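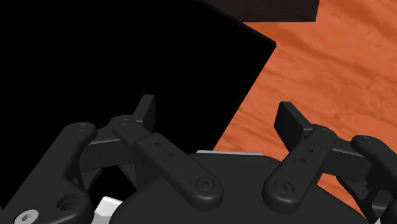

4.2 What people call brown

I went into this part of the study thinking it would be the easy one. We had 200 people, a pile of wood samples, and one question: what color is this? I figured we'd get "brown" most of the time, a little "tan," maybe one show-off saying "umber," and I could write it up in an afternoon. It took me most of August just to read the answers.

We ended up with 1127 usable color terms (Section 3 explains how we cleaned them up, and Wiesława Malinowski deserves the credit for that, she has far more patience with spelling than I do). Of those, 646 had the word "brown" in them somewhere. The rest went all over the place. People gave us food, drinks, animals, furniture they grew up with, and in one case the name of a cousin's truck. I kept the truck in. It was a perfectly good answer, and two other people from the same town knew exactly which color was meant!

The first thing I want to talk about is orange. Orange-brown woods were the ones people argued with themselves over. They'd say "brown," stop, and then say "well, orange," and then look kind of annoyed, as if the wood had tricked them. Earlier naming work, including the Michalski lists we borrowed our scoring from, makes people pick a single term and move on. We let them keep talking, and I'm glad we did, since the second word was so often the better one. Take the wood in Figure 4. It's an orange-brown, and if you gave me only "brown" for it I'd have no idea which board to pull off the shelf. Put it next to something black and I'd expect plenty of people to skip straight to "orange." That's a hunch, mind you. We didn't vary the neighboring color on purpose in this round, and I wish we had.

The dark end was messier. Once a sample got dark enough, people stopped naming the color and started naming how sure they were. "Almost black." "Black but not really." "I want to say brown because it's wood." I love that last one, because I think it's what a lot of the others were doing without saying so. If you know a thing is made of wood, you go looking for the brown in it, and you usually find some. Kacper Olszewski, who did the interviews in Isard, thinks the material is doing nearly all the work here. I'm less sure. Some of our samples had grain you could pick out even when they were very dark, and grain might be enough to tip a person toward brown on its own. He and I have gone back and forth on this and we still don't agree, so you're getting both versions.

Age mattered less than I'd guessed. I really thought the older speakers would have more wood names, walnut and cherry and so on, and they did use them, but so did everybody else. What changed was how the names got used. Older speakers in Isard mostly meant the tree. When one woman told us a sample "wasn't walnut," she meant it hadn't come from a walnut, and the color didn't enter into it. Younger speakers were happy to call anything walnut if it was dark and a little warm. This gave us fits in the coding! We ended up marking each wood name as a tree use or a color use, and when we couldn't tell, we left it out of the comparison in Table 3.

Kelovura was different again, and here I have to be careful, because I don't speak the local variety and was leaning hard on Imelda Sison's notes. Her reading is that speakers there have an everyday word that covers orange-brown, rust, and strong tea, and that it isn't felt to be a kind of brown at all. If she's right, then translating it as "reddish brown," the way the older word lists do, has been hiding a whole category from us. I went back through the interviews with that in mind and found speakers using the word right alongside their brown word, as a contrast, for samples we'd filed together. That was a slightly embarrassing afternoon. The files have been redone, and the counts above use the new version.

One loose end. Špela Dervishi pointed out when she read the draft that all our samples were finished, and that an oiled board and a bare one can get quite different names from the same person. She's right, and we have nothing to say about it yet. The bare samples are cut and labeled, and the sessions for those are described in Section 6.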